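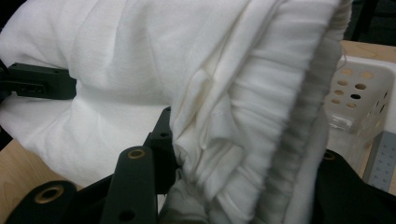 Do You Really Have to Fold Your Sweatshirts?

Grown-ups say a lot of things about laundry. Fold it right away or it will be ruined. Whites must be washed alone. Hot water gets everything cleaner. Some of these are true, some used to be true, and a few are things people say because their own parents said them. Let's check.

Start with the creases. Cloth is made of threads, and threads are made of fibers thinner than a hair. When cloth is squashed, the fibers bend. If they stay bent for a long time, especially while they are damp and warm, they get used to the new shape. You see that as a wrinkle.

So is a crumpled sweatshirt ruined? Not very likely. Most sweatshirts are knitted, and a knit is made of loops, row after row of them, each one pulled through its neighbor. Loops can slide and stretch a little. A dress shirt is usually woven, with straight threads going over and under each other, and it has much less room to move. Leave both in a heap overnight and the dress shirt will look worse in the morning.

You can test this, and you should, because you have no reason to believe me. Take one knitted thing and one woven thing. Scrunch each one into a ball and put the same heavy book on top of both. Wait until after supper. Then shake them out and look.

Ruben Visser, who is nine and lives in Ganden, tried it with his brother's school shirt. The shirt came out looking like a map of mountains. His brother was not pleased.

Now the stretchy parts. Feel the cuff of a sweatshirt, or the band around the bottom. It has little ridges called ribs. Ribbing is a knit too, but the loops take turns facing front and back, so the cloth pulls itself in like an accordion. Pull it and the ridges spread apart. Let go and they close up. Many cuffs also have a stretchy thread hidden inside to help.

People will tell you that pushing up your sleeves wrecks the cuffs. Maybe. Cuffs do get baggy after a lot of stretching, but I have never found anyone who could say how much is too much. Is it 50 pushes? 1000? Anybody who gives you an exact number ought to show you how they got it.

What about washing whites alone? This one is partly true. Some dyes come loose in water, and white cloth shows every bit of color that lands on it. A new red sock really can turn things pink. An old red sock that has been washed many times has probably lost its loose dye already. Careful people still keep it out, and I can't say they're wrong.

Be careful with the word "white," too. Look into the folds of any white sweatshirt and you may find gray or even a little blue. That doesn't have to be dirt. Less light gets into a fold, so the cloth looks darker there. Flatten it under a lamp and see if the gray goes away. If it stays, then you can start blaming somebody's lunch.

And hot water? It helps with some greasy messes. It can also shrink cotton and make certain stains harder to get out. The tag inside the collar is a better guide than a rule that is supposed to work for everything.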